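Cadora 172 Room Heating Control
Section 4: Adding a bedroom sensor

Each bedroom in the system needs its own sensor. The sensor reads the room temperature and sends it to the Brikbridge hub, which opens or closes the heating for that room. Finish Section 3 (Hub set-up) before you start. You will need the sensor, its wall plate, the two AAA batteries from the bag marked B, and a small Phillips screwdriver.

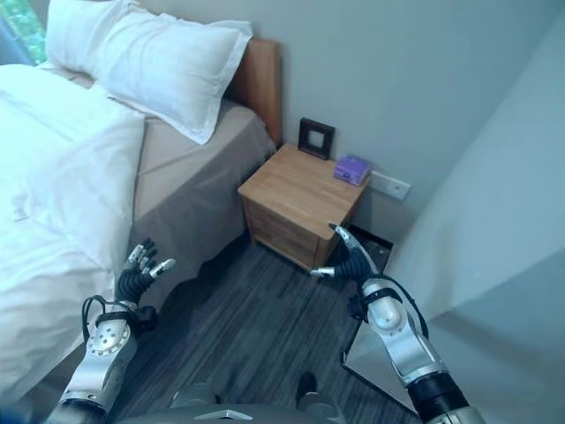
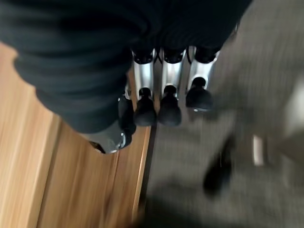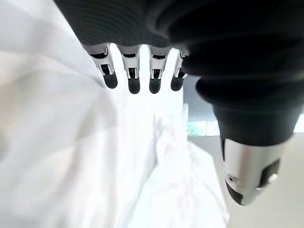
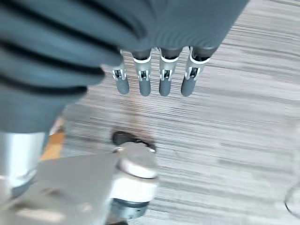

Figures 4-1 to 4-4. Bedroom. Figure 4-1 shows the bed and the nightstand.

4.1 Choosing a place

Pick an inside wall if the room has one. The sensor should be at chest height, or it can stand on a dresser or nightstand using the foot supplied. Keep it:

– at least 3 feet from a radiator or floor vent
– out of direct sun, including late afternoon sun in winter
– away from lamps, televisions and chargers
– clear of curtains and hanging clothes

Pillows and bedding should not lean against the sensor. A covered sensor reads high, and the room will be colder than the setting.

Note: If the sensor stands on a nightstand, turn it so the slots face the room. Slots facing the wall will slow the reading by several minutes.

4.2 Fitting the batteries

1. Slide the back cover down and lift it off.
2. Insert the batteries, matching the + and – marks. The left battery goes in upside down compared with the right.
3. Wait for the light on the front to blink amber twice.
4. Replace the cover. It clicks at the top and then at the bottom.

If the light does not blink, take both batteries out, wait ten seconds and put them back.

CAUTION: Do not use rechargeable batteries. Do not mix old and new batteries.

4.3 Pairing with the hub

Pair the sensor in the same room as the hub, then carry it to the bedroom.

1. On the hub, press MENU and choose ROOMS, then ADD.
2. Hold the button on the side of the sensor until the light turns solid amber.
3. The hub shows a three-digit code. On a new system the code is 735 for the first sensor. Later sensors are given a different code.
4. Check that the same code appears on the sensor display. Press OK on the hub.
5. Choose a name from the list (BEDROOM 1, BEDROOM 2, GUEST) or enter your own. Names can have up to 19 characters, including spaces.
6. The light turns green for five seconds and goes out.

If the codes do not match, press BACK and start again from step 1. This can happen when two sensors are in pairing mode at once.

4.4 Checking the signal

Take the sensor to the place you chose in 4.1 and close the bedroom door. Press the side button once. The display shows one to four bars.

Three or four bars: no action needed.
Two bars: the sensor will work, but battery life will be shorter.
One bar: move the sensor or fit a Posix repeater (sold separately, see Section 9).

Large mirrors, metal bed frames and foil-backed wallboard all weaken the signal. Moving the sensor a foot to one side is often enough.

4.5 Mounting the wall plate

Skip this step if the sensor will stand on its foot.

1. Hold the plate against the wall with the arrow pointing up and mark the two holes.
2. Drill the holes and push in the wall anchors.
3. Screw the plate to the wall. Do not overtighten – the plate will bow and the sensor will not latch.
4. Hook the sensor onto the top of the plate and press the bottom until it clicks.

CAUTION: Check for wiring and pipes before drilling. Do not drill directly above a light switch or outlet.

4.6 Setting the night temperature

New bedroom sensors are set to 64°F from 10 p.m. to 6 a.m. To change this:

1. On the hub, choose ROOMS and then the name of the bedroom.
2. Choose NIGHT.
3. Use the arrows to set the temperature, then press OK.
4. Set the start and end times, or press OK twice to keep them.

To use different times on weekends, choose DAYS from the same screen. The weekend schedule begins on Friday night unless you change it.

Note: Allow one full night before adjusting the setting again. The hub uses the first night to learn how fast the room warms and cools, and readings may drift by a degree or two.

4.7 Adding more bedrooms

Repeat 4.1 to 4.6 for each room. A child's room with a Pavlović panel heater needs the adapter described in Section 7; pair the sensor first, then fit the adapter.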